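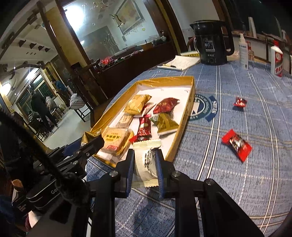
Home from the open day at Mudgway and my feet are killing me, but what a good evening! Merle Lowther talked me into it – she'd read that the Pastska people were letting visitors see how they teach a gripper to pick things up, and off we went. I'd expected shiny lab benches. Instead there was a blue plaid tablecloth, a kettle and a box lid full of snacks, and the gripper had hold of a little white packet in its blue ridged pads. Foil packets are harder than they look, Adjoa Mahama told us, as they crinkle and slide about (she did the talk, and she was lovely).

I got a go in the end. You squeeze and the two fingers close, and my first try sent a sweet skidding off towards Merle's handbag. Fadi Shboul was very patient with me. He says they want 1,000 goes before August and they're on 187, so I felt quite useful. 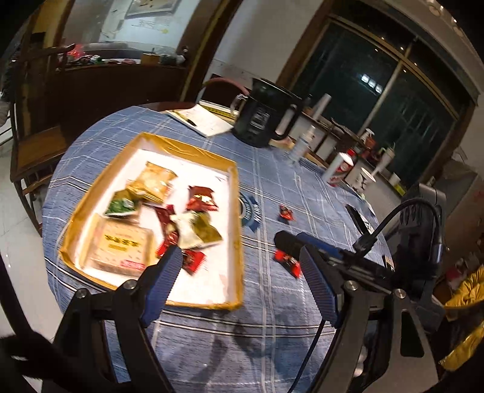 Fingers wide open over the snacks, kettle at the back.

Must ring Merle tomorrow about the bus money, I still owe her 4 quid.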